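# Dredeck kitchen robot rules out, in force from March

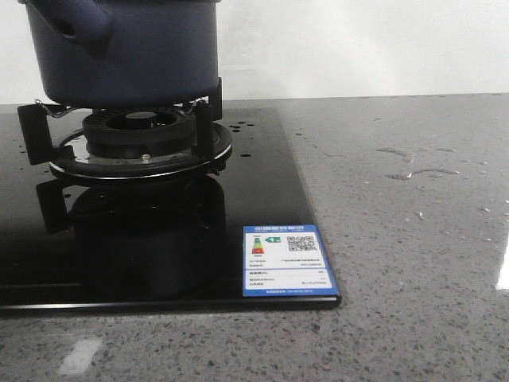 The new rules for kitchen robots at Dredeck run to 32 pages and most of them are about stoves. Kitchen labs and test sites on the Dredeck campus have until March to comply, new setups right away. The rules split a stove task into stages: place, check, light, cook, remove. No stage starts until the one before is signed off by the system or a person. Place is the one that got longest in the drafts. A pot sitting up on its supports over the burner, dark pot, black glass top that mirrors the whole thing back, is a hard read for a lot of vision systems, so a camera check by itself no longer counts. Setups need a second signal, weight or contact, before gas can be turned on. Water on the counter or the glass has to be logged too, even a few drops.

Other main points, quick:

- Arm speed near a lit burner capped at 800 millimeters per second, lower if a person is inside the marked zone
- Gas shutoff within reach of the operator, not only on the tablet
- 5 second hold after every placement, no exeptions for demo days
- Force limits on handles, tested with the pot empty and full
- Logs kept for the last 1000 runs, failed ones included

Plunov, which runs two test kitchens on the site, says the hold is fine but the log rule will cost it storage and staff time. Laryea wanted a longer hold and didnt get it. Its comments on the draft asked for a full stop any time a pot shifts on its supports. The final text says "pause and alert" instead.

Mallon, the firm that wrote the test plan, will do the first inspections. Sites that miss a point get a written notice and a second visit. Sites that miss the shutoff rule get switched off the same day. Fees not set yet.

Still open: induction. Rules only cover gas for now, a separate section is promised but there is no draft. Also unclear who signs off when two firms share a kitchen, Plunov asked, no answer in the text.

Full text is at the Dredeck front desk, paper only until the online copy is fixed. Questions session starts 4 p.m. in the main hall, date to come.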